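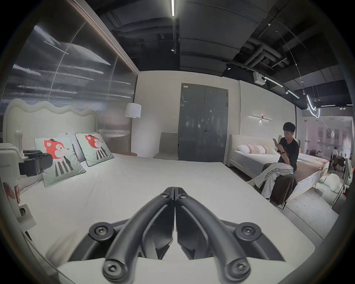

Search this guide
Enter a keyword
Search

Premaria Home Tasks – Set-Up Guide
Section 2: Bed Making and Bedroom Tidying
3/15/23
By the Noddale documentation desk

Welcome back, and thank you for getting through Section 1, which we know is the dry one. By now your base unit should be charged, your Ren hand tools should be paired, and you should have a bedroom you're willing to let us practice in.

Before the steps, a word about what to expect. People write to us every week asking whether the machine can make a bed yet, and the fair answer is that it can do parts of one. On a smooth, flat sheet with a couple of cushions at the head, it does nicely. It can pick up a cushion, carry it across the mattress and set it back against the headboard, and it will usually leave things looking the way you or I would leave them on an ordinary morning. Fitted sheets are another story. A fitted corner has to be found, stretched and held while the next one is pulled over, and the Premaria still loses hold of the first corner more often than we'd like. Duvet covers we don't support at all in this release. We'd love to tell you otherwise, and perhaps by October we will.

What you can do today is teach it your room. The more patiently you do this part, the better the results, so please pour yourself a coffee and take your time.

2.1 Preparing the bed

1. Strip the bed down to the bottom sheet and smooth the sheet by hand. Small wrinkles are fine. A big fold running across the middle will confuse the edge finder.

2. Put throws and extra blankets on a chair for now. You can add a throw later, once the plain bed is going well.

3. Set out two cushions and one pillow. Firm cushions are much easier to grip than soft, floppy ones, and you'll get a better start with covers that don't match the sheet.

4. Pick up anything lying on the floor on both sides of the bed – slippers, toys, stray cushions, chargers.

5. Turn on the lights you normally use in that room. Shiny wall panels and mirrors can throw streaks of light that the unit reads as edges, so if you have one near the headboard, try dimming the lamp beside it.

Note: If there are two beds in the room, choose one and finish it before you start the other. The task list keeps a separate map for each bed, and going back and forth in one session tends to muddle them.

2.2 Recording your demonstrations

1. Hold one Ren tool in each hand with the fingers pointing down and away from you.

2. Stand at the foot of the bed or at one side, wherever you would naturally stand to do the job. Wait for the soft double tone.

3. Open both tools, reach for a cushion and close the fingers gently on its side seams. You don't need to squeeze hard. The grip sensor registers a light touch perfectly well.

4. Lift the cushion clear of the sheet, move it to its place and let go. Keep your hands still for 2 seconds so the system can mark the end of the move.

5. Do the same with the second cushion, then the pillow.

6. Reset the bed and repeat. We suggest 3 full rounds before your first break. It feels like a lot of fussing over two cushions, and it is, but the difference in the finished job is easy to see.

Caution: Keep fingers, hair and loose sleeves away from the tips while the tools are closing. Small children and pets should be out of reach during powered use.

Note: Other people may stay in the room, as long as they sit or stand clear of the bed you're working on.

2.3 The first unattended try

1. Put the tools back in their cradle and choose Bed, then Tidy, then Try Once.

2. Stay in the room. Please don't start this one and go off to do the dishes.

3. If the unit pauses with a cushion in the air, give it a moment. It is checking the distance to the headboard. If it hasn't moved when the status light turns amber, press Stop and take the cushion from underneath.

4. Rate the attempt on the screen. Be strict – a generous rating teaches it that crooked is good enough.

If you see code 203, the unit has lost track of the mattress edge. Smooth the sheet and try again from step 1. If the code comes back, run the bed map again from the Rooms menu.

The memory holds 1,000 saved moves, and older ones are moved to your Fumard storage box when it fills up. You don't have to do anything for this to happen, though the box does need to be plugged in.

For folding throws and blankets, continue to Section 3.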